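4.2 Catalog language and the finished cloth

The second strand of the study compares what sellers say about a cloth with what the cloth does once it is sewn into something a person can lean on. We took our material from the listings of two sellers, Clisengate and Birkstead, both of which deal in cushion covers, table runners and small bags made from handwoven panels. We read every listing posted between March and September. This was a slower job than it sounds, as Birkstead likes a long sentence and sees no harm in using it twice.

The word "traditional" appeared in 76 listings. In 8 of these the seller named a technique that a weaver could be expected to recognize, such as a supplementary weft or a tapestry join. The remaining listings left the tradition to look after itself. "Timeless" was also popular, often in the same paragraph as a note that the color had been discontinued. We coded both words as descriptive at first and then, after a second reading, moved them to a category we had labeled "mood."

Figure 3. Bin and tabletop.

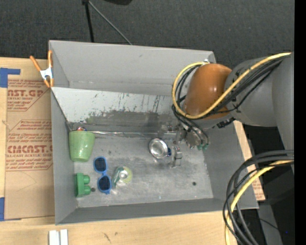
Sellers were a good deal more exact about zippers. Closure type, placement and length were given for nearly every cover, and the Rerier line at Clisengate went so far as to specify the thread. Panel width, which tells a buyer something about the loom, was usually missing. A reader of these pages could learn how a cover opens without learning how it was made, and may have been perfectly content with that.

We then asked 5 weavers from the Magagula workshop to read a sample of the listings aloud and stop wherever the text struck them as wrong. They stopped often. Three of them objected to "rustic," which they took to mean that somebody had beaten the weft unevenly and hoped to be paid extra for it. One pointed out that a motif sold as a bird had been a comb for as long as she had been weaving it. Another asked whether the listing writers were paid by the adjective, a question our interview guide had not foreseen.

Their own descriptions, given in the next section, were shorter. They began with the yarn, went on to the sett and the selvage, and mentioned the pattern last, if they mentioned it.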